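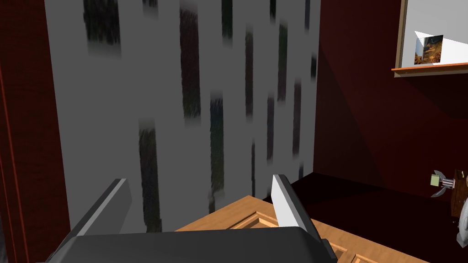

Wrist view in the sim, gripper open in front of the gray panel, paneled wood surface below.

May 27, 2025

Second session with the Hasalum trial license. Cosach sells it as a scene pack plus a gripper model, and we have the full set until the trial runs out. Findance wants a yes or no on buying, so I'm keeping notes as I go.

Loaded the room with the dark red wall. Install was clean this time, after I cleared the old cache. Scene load is still slow on the bench machine, almost 8 seconds with nothing else running. Step time set to 400 Hz, wrist camera at default.

Gripper model: fingers open and close as documented. Contact on flat faces looks stable. Have not tried thin edges yet.

Textures: the marks on the big gray panel are a blur at this range. Can't tell if they are meant to be book spines or just a pattern. Raised the texture setting one step and reloaded, same result. The molding on the wood surface comes out fine, so it may be only that one material. Sent to Cosach support as ticket 969.

Lighting: right side of the room is very dark at the default. Floor goes almost black in places and the small items over there are hard to make out. There is an ambient slider, but it resets on every reload. Need to set it in the config file.

Compared with the Tennant kit we tried in December: Hasalum has better rooms, worse docs. Tennant let us script resets from the start. Here the reset call is listed but the arguments are not.

To do:
- batch of 100 resets overnight, log any crash
- same room with ambient raised
- ask Cosach if the license covers a second machine

No recommendation to Findance until the reset batch is done.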